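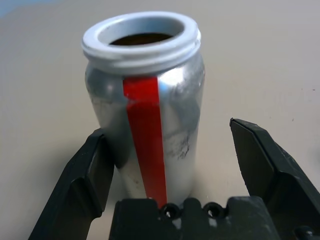 Photo: Seul-gi Ji

Setting up your Federo facial steamer: Part 2, First use at home

Okay, you've rinsed the tank and read the boring bit about the plug. Now for the fun part! I've been using the Federo on my own face most evenings, so these steps are the way I do it in my bathroom, with the official order kept where it matters.

1. Put the steamer on a flat, steady surface at about elbow height when you're sitting down. Mine lives on the vanity. Keep it well back from the edge, and keep the cord away from the basin.

2. Fill the tank with distilled water up to the line. Tap water will work in a pinch, but if you live somewhere with hard water (I do, sigh) you'll be scrubbing white crust out of the nozzle before the end of July.

Caution: No oils, no toner, no herbal tea in the tank. I know the lavender is tempting. Put a drop on a face cloth beside you and you'll still get the smell.

3. Click the tank in until the little latch catches. If it wobbles, take it out and have another go.

4. Wash your face with something gentle. I use the Clusavel milk cleanser, but any plain one is fine. Take your contacts out too, and your glasses, which I forget every single time.

5. Press and hold the power button until the light turns from amber to green. Let the first puffs go by with your face out of the way, as the nozzle can spit a bit when it's starting up.
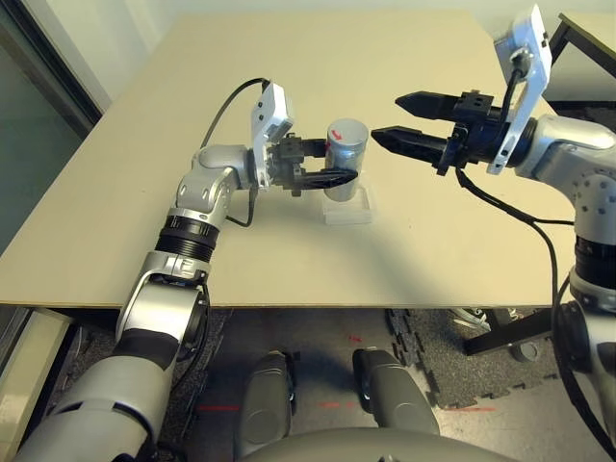

6. Lean in slowly and stop when the warmth feels comfy. If your cheeks sting, move back. You want a soft pink colour at the end of it, and if you're looking more like a boiled beet, that was too close or too long.

7. Stay there for three minutes the first time. Please don't go longer just because it feels lovely! You can work up from there over the next couple of weeks.

8. Switch off, pat your skin with a soft towel and put your moisturizer on while your face is still damp.

Note: Twice a week is plenty for most people. If you have rosacea, broken skin or a fresh peel, skip the steam altogether and talk to your doctor or skin therapist first.

Cleaning up afterwards

1. Unplug it and let it cool right down.

2. Tip out whatever water is left. Don't save it for next time, even if there's lots.

3. Wipe the nozzle with a dry cloth and leave the tank off overnight to air.

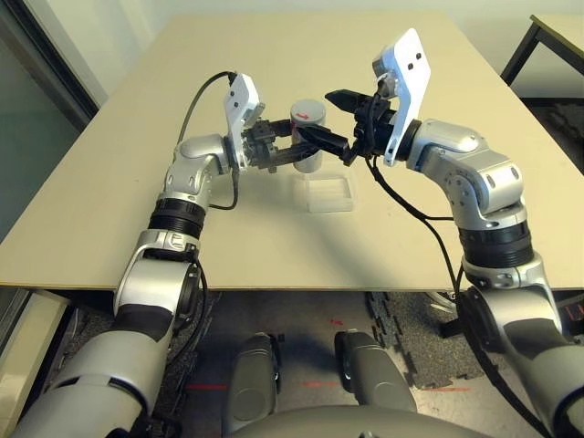
Seul-gi wrote to me that she'd been getting a gurgling noise and hardly any steam, and that it stopped once she'd emptied the tank, refilled it to the line and pushed it in again until it clicked. So try that before you send yours back.

If the light blinks red instead, the tank is empty or not sitting properly. The travel case and spare nozzles are covered in Part 3.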